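Community Help > Teaching and Demonstrations
Drawer task: arm pulls too early when replaying from demos

Posted by Ruba Smadi

We have a two-arm setup and I'm recording demonstrations by remote control with a leader pair. The task is to open a drawer on a small plastic cabinet, put a block inside, and close it. I have 200 demos so far. The trained policy gets to the drawer fine but starts pulling before the fingers have a hold on it, so it slides off. Is this a data problem or do I need more training steps? I'm at 3000 now.

2 replies

Themba Swanepoel

More steps. 3000 is very low. I would also lower the arm speed.

Siyabonga Hendricks

I'd check the demos before training longer. Play back 22 of them at quarter speed and look at the moment of contact. When I did this on our own drawer set, I found I was moving my wrist back while still squeezing the trigger. The policy copied that.

What worked for us was stopping for a full second at the drawer before pulling, every time. I threw out the old demos and recorded new ones in one afternoon. Keep the waiting arm still too, in the same place each time, or it picks up your drift.

Start the cabinet in slightly different spots, but only after the fixed position works. We keep the block off to one side until the drawer is open.
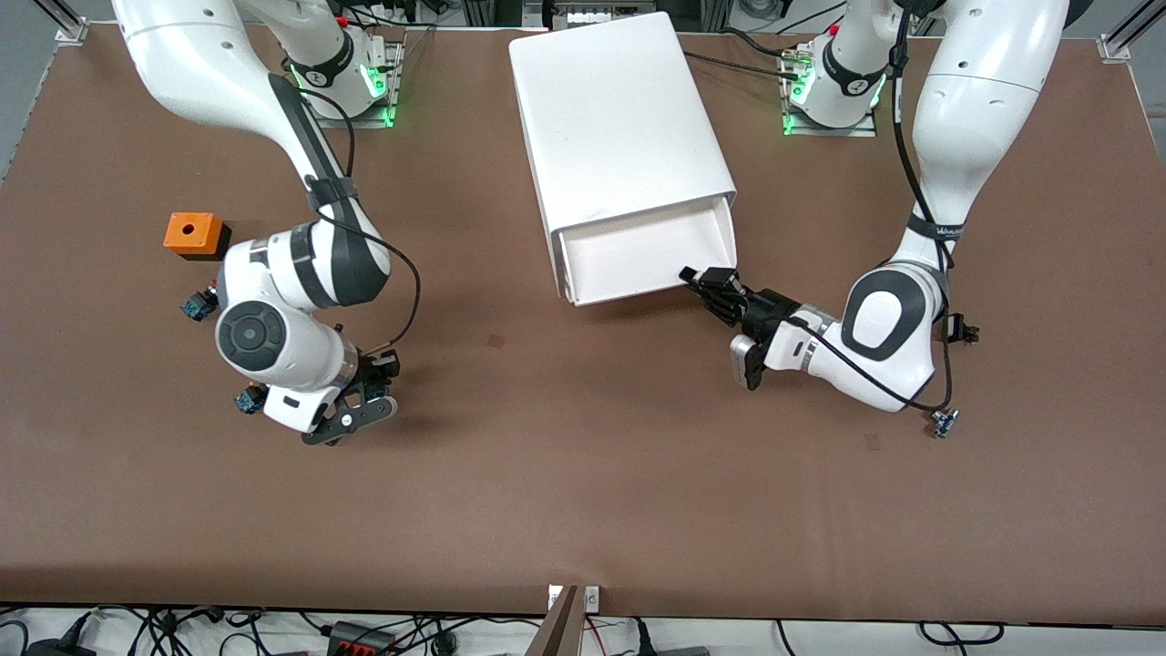
Left arm at the drawer, right arm waiting with its gripper open.

Also check that your leader and follower grippers close at the same rate. Ours lagged, and I was pulling on what I felt in my hand and not on what the follower was doing. If yours lags, watch the follower's fingers when you record.

Ruba Smadi

Thanks. I looked at 13 and most of them have the early wrist movement. Recording again tomorrow with the pause.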